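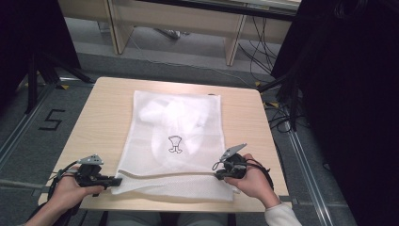 Boychuk wrote:

> Before we put the open day on next year's calendar I'd like to hear from
> people who went to the one at Berkwood. My worry is that it was mostly
> people sitting at tables with grippers in their hands, and visitors who
> came to see robots went home without seeing much of one. Was it worth
> the drive? Would you send a class? I couldn't tell from the notice what
> the Lirkow people were going to show and what they were only going to
> talk about.
>
> Also, does anyone know if the laundry work is the same thing they had
> at the July demo, or is it new?

I went, so I'll answer what I can.

It was worth the drive for me. It's 50 miles each way from my place and I would go again. I would not send a class under high school age, because there is a lot of standing and watching and the explanations are aimed at adults.

To your main point, yes, most of the floor was hand-held gripper work. You hold one in each hand and do the job yourself, and the motion gets recorded. The notice did say "data collection stations" but I agree that it didn't say what that meant, and the family ahead of me at the desk was asking where the robots were. They had one arm running in the second room, on a 20 minute wait when I got there. It picked up folded cloth and set it down in a bin. It dropped one out of every few while I was watching. The Lirkow staff didn't make excuses for it and just reset it each time.

The stations were numbered on the floor with tape. I spent most of my time at number 5, where the job was a mesh laundry bag with a white garment inside, laid flat on a small square table. The operator works sitting down with the table right at the knees. I asked why the table was so small and was told that it keeps the item in reach without leaning, and that they tried a bigger one first and people got sore backs.

Visitors could try it at the end of each session. I had 2 turns. The grippers are lighter than I expected but you lose all feeling in your fingertips, so with mesh you can't tell if you have one layer or both. My first try I pulled the bag halfway off the table. The second was better. If you have ever tried to pick up a sheet of paper with oven mitts on, it is close to that. The cables pull on your wrists a little and you have to learn to let them hang.

On the July question: it is new. In July they had towels and a shelf, and it was all Trultum equipment on loan. This time they said the grippers were their own build and only the recording software was from Trultum. I asked if the software would be open to clubs and got "we'd like that," so I would not plan on it.

Some numbers from the talk, in case they help. A full session is 26 recordings of the same job, then the operator gets a break. They want 200 good ones for each item before they try it on the arm. A recording is thrown out if the hand goes out of view or the item falls on the floor. The speaker said mesh bags have a higher throw-out rate than shirts but did not give the rate.

Things I would pass on if we want to do our own:

The seating was poor. You could see from the front row and nowhere else, and the black curtains at the stations block the view from the sides. A monitor facing the visitors would fix it.

Watch the floor. There are metal rails running along it at the table, plus cables, and tripods close by. I saw a man with a cane turn back. If we have people with walkers or strollers we need a marked path.

Parking at Berkwood is free but the lot by the loading door fills up early. Use the north lot.

The handout had the wrong web address on it. I wrote to them and they are sending a corrected one, which I will forward to the list when I get it.

I'd vote yes on the calendar, with the notice reworded so it says plainly that visitors will see people doing the tasks by hand and one arm running part of the day. Can someone who saw the afternoon talk write up that part? I left after lunch.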